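Robotics > Data & Teleop > Rules and good practice

Written reset rules for two-arm tabletop tasks: how strict are you?

14 replies · 2 shares

benchrat_omi wrote:

I've been put in charge of rewriting the reset sheet for our two-arm station (we call it the Kitwood bench, long story, it's what was painted on the door when we moved in). The task is packing a pencil case. Left arm gets whatever is on the left, right arm gets the marker, everything goes in the tray, lid gets closed. Easy enough to say! The old sheet was a single line that read "put everything back how it was," and you can imagine how four different operators read that.

My draft so far:

- Case open flat, lid away from the operator, hinge parallel to the table seams.
- Loose items parallel to the hinge, caps pointing the same way every time.
- Both grippers open and clear of the case before you hit record.
- If an item starts in the tray, the episode gets its own start label. No mixing.
- If you touch the table by hand after recording starts, throw the episode out.

The fourth one is where I'm getting pushback. Some of my operators want to record from a half-finished state, with one item already in the tray and the other in the gripper, and file it with the full runs. I say it's a different start and the sheet has to treat it like one. 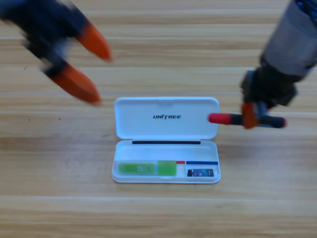 Highlighter in the tray, marker in the right gripper, left gripper open.

So what do your sheets say? And do you write down the arm poses too, or just the objects? I've got until the end of July to get this signed off and I'd love to steal from people who have already had the fights.

hingeline wrote:

I'm with you on the labels. We mixed ours for months under the old Sesgate rules and when somebody finally wanted only the full runs we had to sort them by eye. I did 100 of them myself with a cold cup of coffee next to me and I would not wish it on anyone. Two label values, "full" and "partial," would have saved the whole mess.

On poses: write them down. Objects get all the attention and then one operator parks the arm way up high and the next one leaves it right over the glue stick, and now your first second of motion is all over the place.

torquewrenchtina wrote:

Gonna disagree with both of you a bit. A reset sheet that strict gives you a policy that only works when the hinge is parallel to the seams. Real people do not put their pencil cases down parallel to anything! I'd cut the parallel rule completely and ask for the opposite, turn the case a little each time, slide the marker forward or back, swap sides now and then.

Keep the hands-off rule though. That one I'd put in capital letters.

benchrat_omi wrote:

@torquewrenchtina I get that, but my worry is that "vary it a little" turns into "whatever I feel like," and then I have one operator who varies nothing and one who treats it like a yard sale. If I'm going to have variation I want it on the sheet too, so somebody can check it afterward.

Also we do already change out the left item. It's a glue stick in a lot of runs, and I've been wondering whether the sheet should be written by item or by side. By side is shorter. By item is clearer for new folks.

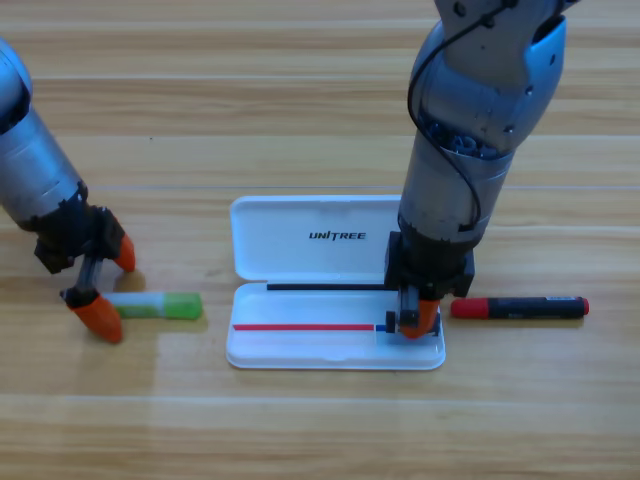

By side is winning at the moment, mostly so I don't have to reprint the thing every time somebody brings in a new pen. It would read something like "left item: lying flat, cap toward the case" and then "right item: lying flat, cap toward the case," and a little table at the back says what counts as a left item this week.

Chrysoula Pappas wrote:

I wrote the sheet we use at Munasinghe, so take this as one person's scars. Write it by side, yes. And split it into two parts – what must be the same, and what must be different. Ours says the lid is always fully open and the arms always start open and empty, those never change. Then there's a short list of offsets, and the operator draws a card before each episode and sets the case to match. Tina gets her variation and you get something you can audit.

It slowed us down at first and people grumbled. I still think it's the best rule on the sheet.

One thing I'd add to your draft: say what the tray looks like at the start. "Empty" is not enough if your tray has any marks or dividers in it. We had a long argument over whether a colored line along the bottom of a box was a pen or part of the box, with one reviewer failing episodes over it and the other passing them.

hingeline wrote:

Cards! I love that. We use a spreadsheet with a random column and nobody scrolls down to the right row.

torquewrenchtina wrote:

OK, cards I could live with. I'd still want the angle to go further than most labs let it go, but if it's written down and drawn at random I have no complaint about the principle.

@Chrysoula Pappas does the operator draw the card or does somebody else? If I drew a hard one at the end of a shift I know exactly what I'd do with it, lol.

Chrysoula Pappas wrote:

The operator draws it, the number gets typed in before the arms are enabled, and you can't go back. People tried.

benchrat_omi wrote:

This is so helpful, you guys. I went and read my draft again with the tray comment in mind and yep, I say nothing at all about the tray. Adding a line for it tonight, with a reference photo taped next to the monitor so reviewers and operators are looking at the same thing.

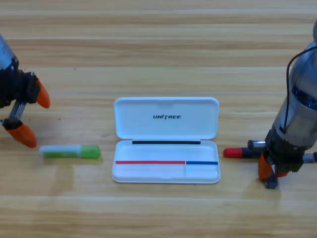

I'm also moving the gripper rule to the top. It was third on the list and I think that's why it gets skipped – people read the object stuff, set the table, feel finished and reach for the record button. New first line is "Both grippers open, both grippers empty, then look at the table." Partial starts get their own page with their own gripper rule (one hand full is allowed there and only there).

The cards I have to sell to my lead. She likes things short and I've already gone from one line to a page and a half.

prutent_dan wrote:

Coming from the Prutent side, where we do mostly single arm, so ignore me if this doesn't carry over. How are you handling who checks the reset? Our rule is that the person who sets the table doesn't get to approve it. With one operator on a late session that falls apart, and we ended up letting them approve their own if they save a still first. I don't love it. The stills are there but I doubt anyone opens them.

hingeline wrote:

Same rule, same problem. We pull a few stills at random and look at those. If one's off, we look at that operator's whole session, which made people careful pretty quickly.

torquewrenchtina wrote:

Self-approval is fine if rejecting an episode costs the operator nothing. If you're paying or ranking by episode count, no sheet is going to save you. That's a bigger fight than cap direction, imo.

benchrat_omi wrote:

We don't rank, thank goodness. There is a count on the whiteboard though, and now I'm side-eyeing the whiteboard.

I'll post the new version once my lead has been at it with her red pen. If anybody has wording for the "touched the table by hand" rule that covers sleeves, please send it my way, we had a sleeve incident this morning and both people involved are sure they're right.

Related threads
- Gripper pad wear: when do you swap them?
- Naming episodes so other people can find them
- Left-handed operators and leader arm placement
- Reviewer disagreement: second look or coin flip?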